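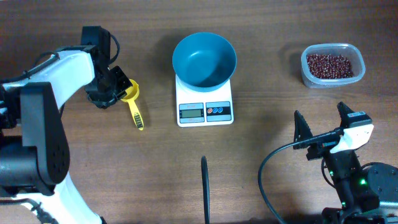

Section 7. Scoop and Weigh Routine

Read this section before running the Gredard two-arm kit with loose dry goods. Small beans work well for a first run.

1. Switch on the scale and let the reading settle. Set an empty bowl on the platform and zero the display.

2. Place the food container within reach of both arms. Keep cables clear of the scale.

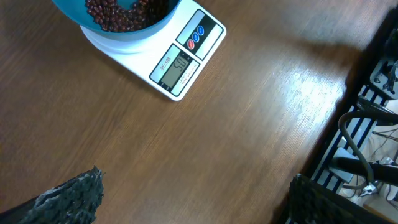
The Orkico software does not read the scale by itself. You type each weight into the Target box by hand. Wait until the digits stop changing, then enter the number with its decimal, as in the 5.0 on the display, and press Save. Do not round.

Note: A scale that shuts itself off during a pause must be zeroed again with the empty bowl.

3. Open the gripper fully and lower it over the container - slowly the first time. Save this position as P4.

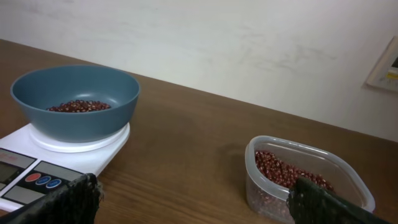
4. Grip the scoop by its handle, never by the cup. Set grip force to 76. Raise the arm until the cup clears the rim of the container, then save.

Caution: Higher force can bend a thin plastic handle. 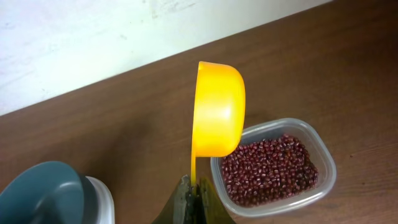
5. Press Run. Keep hands off the table until the arms return to rest. If error 396 shows, press Stop and repeat step 3.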